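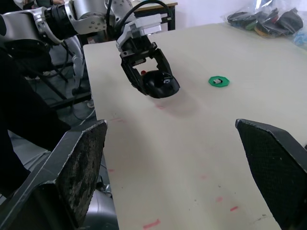

Fig. 5. Gripper open, partly around a computer mouse, just above the table.

5.2 When the gripper lets an object slip

Sooner or later your Kusuma arm will drop something, and we'd like you to feel comfortable dealing with it (we have dropped plenty of things ourselves while writing this guide!). Smooth, rounded objects such as a computer mouse are the usual culprits, as the fingers can close at a slant and slide off the shell.

CAUTION: Keep your hands away from the fingers and from the upper joints of the arm until the motors are off. A stalled gripper may close again without warning.

1. Press Stop on the control screen and wait 15 seconds.
2. Switch off motor power. The arm may sag a little, so let it settle before you reach in.
3. Take hold of the object from underneath and ease it out. Please don't pry the fingers apart with a tool.
4. Look over the finger pads and wipe them with a dry cloth.
5. Follow the cable from the gripper back over the arm and make sure it isn't pinched or pulled tight.
6. Switch the power on again, run Home, and try the grasp at low speed.

Note: If the log shows error 43, the fingers stopped before they reached the set width. Lower the approach height by 2 mm and repeat step 6.

If the object slips again after all that, leave the arm switched off and write to Anisa Ong at the Kustotari service desk, with the log file attached.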